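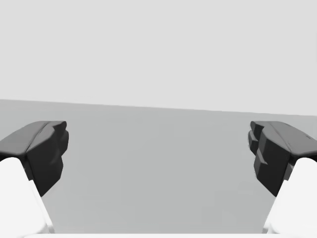 A gray tabletop against a pale gray background.

Print | E-mail

Solid Surface Counters and Worktops: Frequently Asked Questions

How long does it take to get a worktop from Skurkia?
Most orders take four weeks from the day you approve the drawing. Orders placed in September usually run a week longer. Our shop in Wosotlow cuts everything in the order the approvals come in, and we do not sell rush slots.

Can I give you my own measurements?
Yes, for desks and freestanding tables. For kitchens and bathrooms we send someone to measure after the base cabinets are in and screwed to the wall. If the cabinets move after that visit, we have to measure again and there is a second visit fee.

What does it cost?
A straight desk top in any of the stock grays starts at $775. The same top with a rounded front edge is $817. Kitchens are priced from the drawing. Sink cutouts, splashbacks and delivery outside the county are extra and are listed on separate lines of your quote.

What is the difference between Tôn and Sillutow?
Tôn is our solid color line. The color goes all the way through, so small scratches can be sanded out. Sillutow has a fine fleck in it and hides crumbs and water spots better, but a sanded patch may look a little different from the area next to it. Both come in the same thicknesses.

Will I see the seams?
If you look for them, yes. We glue pieces with matching adhesive and sand the joint flat. On light colors most people lose track of the seam after a few weeks. Dark colors show it more. We mark every seam on the drawing so you can ask us to move it before we cut.

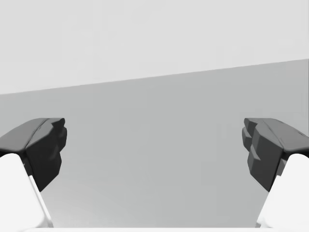

The same goes for overhangs. Anything past 12 inches needs a bracket or a leg under it, and we will draw that in too.

Can I put a hot pan on it?
No. Use a trivet. Heat can leave a white mark or crack the top near a seam, and heat damage is not covered by the warranty. Slow cookers and electric griddles should also stand on a board.

How do I clean it?
Dish soap and warm water for everyday use. For dried paint or glue, use a plastic scraper held flat. Do not use drain cleaner or paint stripper anywhere near it. If some gets on the top, rinse with plenty of water right away.

Matte tops can look cloudy after a while from soap film. Wipe with equal parts white vinegar and water, then rinse.

Can I get a sample?
You can have 2 samples free by mail. More than that are a dollar each. Please compare them in the room where the top will go, in the evening as well as in daylight.

Do you take away the old top?
We can, for $70, if it is already disconnected from the plumbing. We do not remove tile or stone.

Who do I call if something is wrong?
Ask for Sushil Jaiswal in the service office. Have your order number ready, and send a photo of the problem if you can. He is in from 8 a.m. and returns messages the same afternoon. Warranty repairs are booked through him as well, including for tops that came with the house, as long as you have the original order number.

Print | E-mail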